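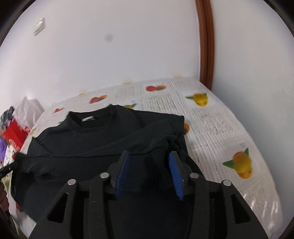
Living without a car is mostly a matter of what you do at home the night before, and I say so after a good long stretch of riding the Skatero bus out to Garalness and back for every carton of milk. The stop is a walk from my door, the first useful bus is at 7:40 in the morning, and if I miss it I have a long wait on a cold bench to think about where I left my gloves. So I lay everything out in the evening, clothes first. The bed is the best place for it, with the bedspread pulled up smooth, and a plain black sweater spread out on white like that shows you every bit of lint and every pale cat hair while you still have time to do something about it. Find the little white label inside the back of the collar too, so that you aren't pulling the thing on backward in the dark. Then socks, then the coat over the chair, and the bus pass goes in the coat pocket and stays there until spring.

I've been asked by a few neighbors to write down the rest of how I manage, so I'm going to do it by the parts of the house, more or less, and you can skip whatever you already know.

By the front door

Put up a hook for the pass if you don't like the coat pocket idea. It should be at eye level, and nothing else gets to hang on it, no matter how handy it looks. Mine had a dog leash on it for a while and I left without my pass twice.

Keep the timetable on the inside of the door where you can read it with your shoes on. The Skatero one comes folded up small with the Unness route on the back, which is no help at all, so I copy out just the times I use in thick marker on an index card. When the winter times come in (usually December for us) I throw the old card straight in the trash. Don't keep both. I kept both once and stood out in the sleet for a bus that hadn't run since Thanksgiving.

A shallow tray with an old towel in it takes care of wet boots. Change the towel when it starts to smell, which will be sooner than you think.

The folding cart

If you buy one thing, buy a cart. I have a Sepp, the upright kind with 2 wheels, and it has outlasted a kitchen table and a water heater. Wheels get stiff from road salt, so tip it over the bathtub when you come in from a slushy trip, rinse the axle with warm water, dry it off with a rag, and put a drop of light machine oil on each side. Cooking oil will seem like the same thing when you're standing there with the bottle in your hand. It gets gummy, and then you have a cart that squeaks and smells like a diner.

Line the bottom with a piece of cardboard cut to fit. It stops cans from poking through the fabric, and when it gets soggy you cut another one. I like a cereal box opened out flat, doubled over.

Packing goes heavy to light, as you'd expect, but put the heavy things against the back, on the wheel side, or the whole cart will want to pitch forward every time the bus brakes. Potatoes and cans at the back, milk standing up beside them, bread and eggs in a separate bag over your arm. I hold the eggs on my lap and always have. People will make room for a lady with eggs.

Before you leave the house, fold the cart and open it again once. It takes a second, and you'll find out about the stuck latch in your own hallway where there's no line of people behind you.

Getting cold things home cold

From the store in Garalness to my refrigerator is close to an hour on a good day, and in summer that's long enough to worry about. I save the insulated bags that come with mail-order food and wipe them out with a little dish soap and water, then leave them open on the rack overnight. A zipped-up damp bag will be growing something by morning.

For ice I freeze water in small plastic bottles, filled three quarters of the way so they have room to swell. They go down the sides of the bag with the meat in between, and by the time I'm home they've melted enough to water the geraniums.

Pick up the frozen things last, right before the register. I know everybody says this. I still see people wandering the greeting cards with a tub of ice cream.

In the pantry

When every pound has to ride home with you, it pays to buy the dry version. Dried beans, powdered milk for baking, bouillon cubes in place of cartons of broth, tea in place of anything in a bottle. I keep a kitchen scale on the counter now, and a heaping 300 grams of dried beans makes a pot of soup that lasts the two of us for days.

Write the list in the order of the store. I keep mine on the back of an envelope, stuck to the refrigerator, with a line drawn across it: above the line is what we're out of, and below the line is what can wait for the next trip. If the cart is full when I get to the line, I stop there. That one habit has saved my shoulders more than anything the doctor gave me.

Laundry detergent is the worst offender for weight. Powder in a plain box is easier to carry, and you can tip half of it into a coffee can with a tight lid so the box doesn't go hard in a damp basement. Put 3 tablespoons of dry rice in a scrap of cotton, tie it up, and drop that in the can as well.

Keep a shelf for the days when the bus doesn't come. Ours has oatmeal, peanut butter, canned tomatoes, crackers and a jar of instant coffee that we don't like much and so never get into early.

When you get back

Take the gloves and scarf out of your sleeves and hang them where air can get at them. Stuff damp shoes with newspaper, change the paper after supper, and keep them well away from the radiator or the leather will crack across the toes.

A wool coat that smells of bus (and it will, that diesel gets into everything) wants an evening on the porch on a wide hanger, then a good brushing from the collar down. Check the pockets first. I've brushed many a coat with a pocketful of transfers, and once a plum.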